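Bretley's council clerk has held the post through three changes of administration. The most recent began in March, when the governor's office ended the terms of all appointed members and left the clerk's department to run daily business until replacements were confirmed.

Asked what the department may do in that period, the clerk was brief. "We pay wages, we pay standing contracts, we keep the register. We can't sign anything new above 2000." Requests over that limit go to the district office in Endville, which has 28 days to reply.

Handover notes are the main task. Each outgoing member must return keys, files and any equipment issued to the office. "The form has 100 lines and most people fill in nine," the clerk said. The rest is done by phone.

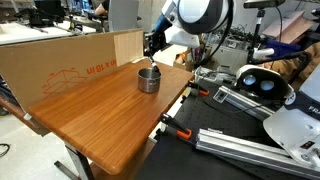 Property records take up the largest share of the work. The register listed 1101 items at the last check, and every one has to be matched to a room and a signature before a new member can be sworn in. Small items are treated the same as vehicles. "A steel saucepan on a wooden table is two entries," the clerk said. "If the table moves to Fosel and the pan stays, that's a transfer form for the table and a note against the pan." Entries with no signature are carried forward under the clerk's own name.

The clerk would like the rules to set a date by which new members must be named. The current text says only "without delay." In the last change, the roads seat stayed vacant for roughly half the year, and repair orders for the Bhat road were sent to Endville one at a time.

"They were all approved," the clerk said. "Each one took the full 28 days."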